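Robotics Club – pre-run checklist, kitchen simulation
Team: Cernden
Checked by: Noemi Achterberg, Ignacio Haddad
Advisor sign-off: G. Dogbe

1. Arm speed limit set to 70 percent. OK.
2. Stop key tested from both keyboards. OK. Left keyboard is slow to respond – swap it before May.
3. Grippers open and empty at start. OK in all three views.
4. Wrist views load without error. OK. Both are dim on the marble side. Darnell to try a brighter light setting.
5. Head view shows both grippers and the blue counter. OK, but the view is tilted. Check the head angle in the config file.
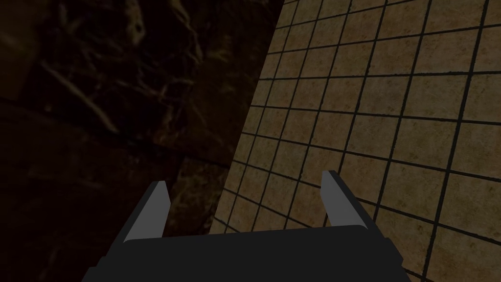
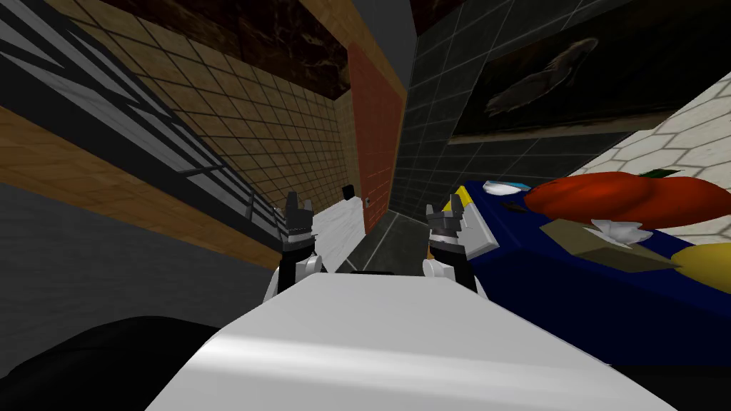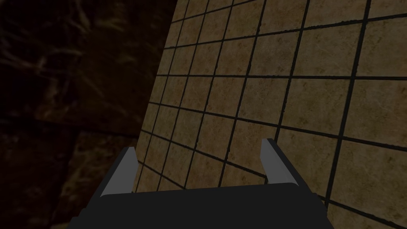

Items 3 to 5. First and last: gripper close-ups over the tan tile. Middle: both arms, squash on the counter at right.

6. Collision warnings turned on. NOT OK on first check, fixed by Ignacio. Please don't turn these off to save time.
7. Log folder has space for 10 runs. OK. Old Trimer logs moved to the shared drive.
8. Reset returns arms to home pose. Tried 4 times, worked 4 times.
9. Cables under the desk taped down. Not done – out of tape.

Cleared to run once item 9 is done. Recheck items 2 and 6 after any software update.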